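The Snack Shelf, Revisited
Brarnoslow Building Newsletter, May 10, 2023

Regular readers will recall that the third-floor snack shelf was abolished last July, reinstated nine days later by popular complaint, and then left to look after itself. It is now back under management, meaning mine. The rules are simple. Chips lie flat on top, bottles stand underneath, and anything that needs a fork goes somewhere else.
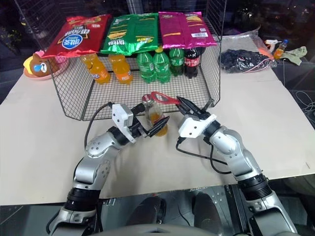
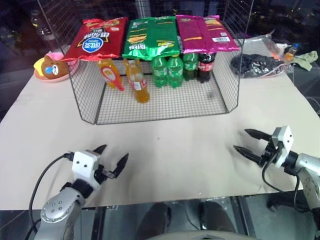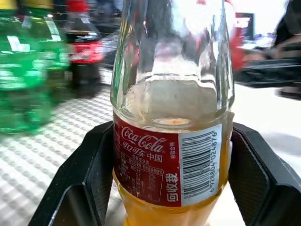 Chips upstairs, drinks downstairs.

I should explain the shelf itself, as several of you have asked whether we bought it. We did not. It's a wire-mesh basket, and somebody at Pramisard had the bright idea of laying it on its side. I had spent two weeks comparing countertop organizers, including one with a drawer for tea bags and a warranty longer than my lease. The basket was in a closet. I have closed the browser tabs and do not wish to discuss it.

Mesh has its advantages. You can see what's left without moving anything, and crumbs fall straight through to the table, where they can be wiped up by whoever made them. It has one drawback, namely that a narrow bottle on a wire floor will lean if you set it down in a hurry. Put it down, let go, look at it. If it's leaning, try again.

The chips are on top for a reason that will be obvious to anyone who ate from the old arrangement, when they shared a box with the drinks and were served mainly as powder. Please take a whole bag to your meeting and bring it back only if it's unopened. A half bag rolled shut with a binder clip is a lovely thought, but it won't lie flat and by the next morning it tastes like the clip.

As for the drinks, we will keep a mix of orange, green and cola going for as long as the money lasts. The jar took in 80 dollars over the spring, plus 15 in what I believe were bus tokens. The Mohmand people on the fifth floor have asked to join, and they're welcome to, at 5 dollars a head per month, the same as everyone. They have also asked for a diet option. This is under review, by which I mean I haven't gone to the store.

One note on recycling. Empties go in the blue bin by the elevator with the caps on. Please don't return an empty to the shelf so the row looks full. I know it's well meant – it fooled me for most of an afternoon – but it does make restocking a guessing game.

Requests can go in the envelope taped inside the closet door, or to extension 3383, which rings at my desk and also, for reasons Trorine has been looking into since winter, in the mail room. If the mail room answers, tell them what flavor you want. They've been very good about writing it down, and they have opinions about salt and vinegar that I've started to find persuasive.

The next store run is whenever the jar can stand it.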